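Room Reset Technician (part-time, evenings) - Hurlow guest rooms

Posted 23 Dec 2009
Reference: 848
Employer: Odari
Site: Hurlow, second-floor guest rooms
Reports to: floor supervisor

Summary of the position

Odari maintains furnished guest rooms at Hurlow on behalf of the building owner. We are hiring a part-time technician to reset bedside areas between stays. The position covers the bedside table, its drawer, the items kept on the tabletop, the wall plate and the floor next to the bed. It does not cover bathrooms, laundry or window cleaning. Those are handled under a separate agreement with Lindholm.

The work is repetitive and is done to a written standard. Applicants should be comfortable doing the same sequence many times in one shift and recording the result each time.

Tabletop and drawer

The tables are round, with a small drawer under the top. Items in use on a tabletop include a desk telephone with its handset and coiled cord, a TV remote control and a plug-in charger. The telephone belongs toward the back. The remote goes at the front right, parallel to the bed. Chargers are unplugged, checked for damage to the cord, and put in the drawer with the cord folded twice and not wound around the body of the charger.

The drawer is opened fully at every reset, including when the room is reported as unused. Forgotten property is bagged, tagged with the room number and handed in at the desk before the end of the shift. The technician also confirms that the socket and the red button on the wall plate can be reached without moving the table. 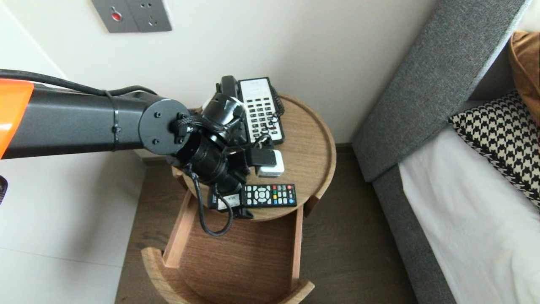 Duties

1. Clear the tabletop, wipe it, and return each item to its position on the room card.
2. Lift the telephone handset and confirm a dial tone. Untwist the coiled cord if it has shortened.
3. Press the power key on the remote and one number key. Replace batteries if there is no response on the second try.
4. Open the drawer, remove contents, wipe the interior, return the charger, close the drawer.
5. Inspect the drawer slides. Report loose screws on the Ornent form. Do not tighten them with a powered driver, as the wood around the screws strips easily.
6. Inspect the pads on the table feet. Replace any pad that has shifted or come off.
7. Sweep between the table and the bed. Move the table by lifting it. Dragging marks the floor and pulls the pads loose.
8. Sign the room card.

Note on table construction

Applicants who have worked only with one-piece nightstands should be aware that these are different. The drawer is wood and runs on black metal slides. The top is carried on a slender black metal frame, with square-section legs and crossbars, and there is a small white pad on the foot. Because the frame is open, dust and small objects collect on the floor below and are easily seen from the bed. Most failed inspections in October were for this area and for pads that had worked out of place.

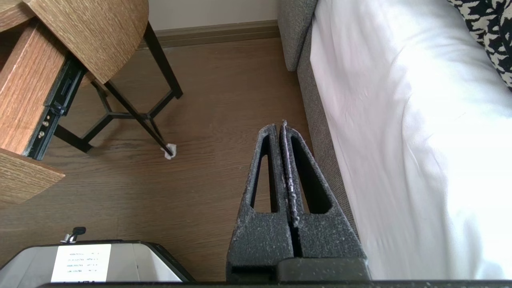

Hours and pay

Shifts are 3 hours, evenings, on a rotating schedule issued two weeks ahead. Pay is $178 per week at the standard schedule, before deductions. A completion payment of $800 is made after the first six months, provided the inspection record is satisfactory. Training shifts are paid at the same rate. There is no travel allowance.

Requirements

- Able to kneel, reach under furniture and lift a small table without help
- Able to read and complete a printed form in English
- Previous work in housekeeping, furniture assembly or light maintenance preferred, though training is given
- Own flat-soled indoor shoes. Outdoor shoes are not worn in the rooms
- Clean background check, arranged and paid for by Odari

Hand tools, cloths, replacement pads and batteries are supplied. Personal tools are not brought on site.

Selection

Applicants who pass the first review will be asked to do a practical test in one room at Hurlow. The test consists of two full resets, one with the room card in hand and one from memory. Speed is recorded but does not affect the result unless the shift length is exceeded. A short written section covers the Ornent form. Results are sent by mail - please do not call the desk for them.

How to apply

Send a one-page work history and the names of two references to the Odari office, marked with the reference at the top of this notice. State which evenings you cannot work. Applications without a reference number are returned unread. Current Lindholm staff may apply but need written agreement from their own supervisor before the practical test.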